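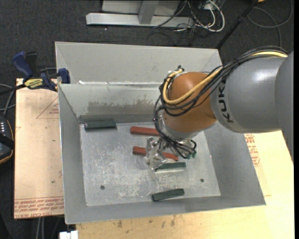

Made Here: Conversations

Four Walls and a Floor: An Afternoon with Ludmila Tóth

Ludmila Tóth pours the coffee before she lets me ask anything, and then she asks me where I keep my potatoes. I tell her they live in a cardboard box under the sink. She nods for quite a while, the way a dentist nods, and says, "And when you want the last one, you're in there up to the shoulder, aren't you? With your cheek against the pipe."

I am, as it happens, every week.

She has been making bins, trays and hoppers in Dovthorpe for most of her working life, the last long stretch of it at Bendar, the sheet-metal shop she runs with her business partner, Igor Kubíček. People outside the trade tend to glaze over a little at the word "bin," she says, and she's used to it. Her own sister tells people she does "something with ducts." But get her started on the slope of a wall and you had better have the afternoon free, which luckily I did (it was a Thursday, and raining hard enough that I was in no hurry to get back to the car).

"A straight-sided box is lovely for storing things," she says. "You can stack it, you can push it up against another one, it's the most sensible shape in the world. It's just a rotten shape for getting things out of. Your knuckles hit the wall. Whatever you want has gone and put itself in the corner, flat against the side, and you can't get your fingers behind it."

So she leans the walls out. The gray one in the photo at the top of this page is the shape she means: four sides spreading outward like a wide funnel, and a flat square floor in the middle with the green and reddish-brown blocks lying on it. Put your hand in from any direction, she says, and there's room for your wrist as well as your fingers.

"Blocks are a good test, too," she adds. "A ball will always roll somewhere for you. A block lands however it lands, one along the back, one crooked, and then it stays there and you have to deal with it."

I ask how she decides on the angle, expecting a formula, and she laughs at me, quite kindly. She starts with cardboard. There's a stack of it by the door that Igor saves from deliveries, and she cuts four flaps, tapes them up, and then drops things in from the height of her chin. Blocks, bolts, a bag of walnuts once. If they slide down and settle on the floor, she's close. If they stop halfway and sit on the wall looking at her, it's too shallow and she cuts another set.

"I could work it out on paper. Igor does work it out on paper, and then he comes over and looks at my cardboard anyway!"

Igor, who has been pretending to sort rivets at the next bench, says this is a fair account. He is the quieter half of the business and does most of the folding. A plain box, he explains, is the first thing he teaches anybody, four bends at 90 degrees and you can hardly go wrong. Sloping walls are another matter, with the corners meeting at an angle that isn't any of the friendly ones, and if one fold is off by a hair the last seam tells on you. He keeps a notebook of every job, numbered from the first, and the one on his bench that afternoon was number 1343. I asked what number one had been. "A dustpan," he said, and went back to the rivets.

Their best-known piece is the Brokeo, a small countertop version they make for home workshops, 300 millimeters across the floor and a good deal wider at the rim. It began as a favor for Ludmila's neighbor, who glazes tiles and was tired of fishing the samples out of a bucket. Then the neighbor's friends wanted one, and then a toy library two towns over, and the shop has now sent out 800 of them -- a number that seems to embarrass her slightly, because she still thinks the first one had the nicest corners.

We get onto the subject of wear, and here she becomes really animated. I had assumed that anyone who spends that long on a surface would hate to see it marked. She likes it. The floor of the bin in the photo is pale aluminum, scuffed all over with faint scratches and whitish smudges, and when I show it to her on my phone she makes it bigger with two fingers and looks at it fondly.

"See, it's had things on it," she says. "I've had customers call me up, very upset, about the first scratch. I tell them to wait until there are too many to count, and then they won't see them anymore. It's like a kitchen table. You cry over the first one."

Does she ever polish them out?

"For my mother, I did. Once. She had it scratched again by supper."

The rain had let up by then, and Igor had moved on to sweeping. Ludmila walked me out past the cardboard, stopped, and pulled a flattened carton off the top. She wanted to know how wide the space was under my sink, and whether the pipe came down on the left or the right. I held my hands apart to show her. She looked at my hands, looked at the carton, and told me to go home and measure it properly, then call her in the morning, any time after seven.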